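Chapter 7
Keeping Score: How Hockey Learned to Count

I was nine the first time somebody handed me a pencil at a hockey game. My aunt Viorica Nistor kept the sheet for a men's league team in Grikenham, and she'd had enough of me kicking the boards. "Mark a dot every time their goalie gets hit with the puck," she said. So I marked dots. I missed plenty of them (I was nine, and there was a hot chocolate involved), but by the third period I was watching a different game from everybody else in the building, and I've been watching that one ever since.

This chapter is about the numbers that get attached to players, and goalies most of all. You met goals and assists back in Chapter 6, and I hope you did the practice problems, because we're going to lean on them here. Now we move to the other end of the ice, where things get murky fast. A goal is easy: the puck crossed the line or it didn't. A save is a judgment. Somebody in the press box has to decide whether that puck was headed for the net, and two decent scorers can sit side by side and disagree all night.

We'll start with the plainest number there is, save percentage. You take the saves, divide by the shots on goal, and write it to three places. Suppose a goalie faces 200 shots over a stretch of games and stops 184 of them. That's .920, and you'd say it out loud as "nine-twenty," never "ninety-two percent," unless you want a hockey fan to look at you funny. Suppose the same goalie then faces 320 shots and stops 288. Now she's at .900 for the second stretch. Please don't just average the two and write down .910! You have to go back to the raw totals: 472 saves on 520 shots, and that comes out to .908. My students get this wrong every single year, and I got it wrong too, in print, in a program for the Senden juniors that my mother still has in a drawer. 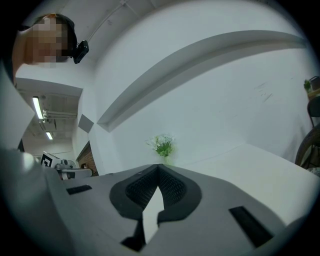 Does a shot that hits the goalpost count as a shot on goal?
A puck that hits the post and bounces away is scored as a missed shot, so it doesn't touch the goalie's save percentage at all. If it hits the post and goes in, it's a goal and a shot on goal both.

That rule bothers people when they first meet it. The shooter beat the goalie, the whole rink heard the clang, and the sheet treats it the same as a puck that sailed into the glass. I don't love it either. But you have to draw the line somewhere, and "would this have gone in if nobody touched it" is a pretty good place.

Now for the other old standby, goals-against average. You multiply the goals allowed by 60 and divide by the minutes played, which tells you how many a goalie gives up per full game. Let's say a goalie plays 2000 minutes and lets in 80. Multiply and you get 4800, divide by 2000, and there's your answer, 2.40. Nice and tidy. The trouble is that it says an awful lot about the five skaters in front of her. Noel Lumanlan, who taught me most of what I know about goaltending, played two seasons for Andrade behind a defense that hardly let anyone shoot, and his average was gorgeous. Then he moved to Fakivari and got buried in rubber every night. He'll tell you himself that he was a better goalie in the second place. The average went up anyway, and his save percentage barely moved.

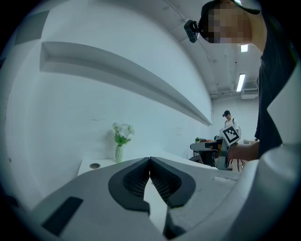

So which of the two should you trust? I'd look at save percentage first and then ask where the shots came from. A slapper from the blue line with nobody in front is a very different animal from a tap at the edge of the crease, and the plain percentage counts them exactly alike. People have been trying to fix that for a long time, mostly by sorting shots by distance and angle, and we'll build a small version of that ourselves in Section 7.4. You'll need graph paper, or a spreadsheet if you must.

Wins are a stranger case. A goalie gets the win if she was on the ice when her team scored the goal that put it ahead for good, which means she can allow six and still get one, and a backup who comes in cold can walk off with it on a single shift. Fans love wins, and so do I! Career wins are what get talked about when a club is deciding whose sweater to hang up. Just remember that a win needs goals at the far end too, and the goalie has very little to do with those.

Before you go on to Section 7.1, find a game, any game, and keep a shot sheet for one period. Get a friend to keep one as well, and don't let them peek at yours. Then compare. Bring both sheets to class, even if they don't match.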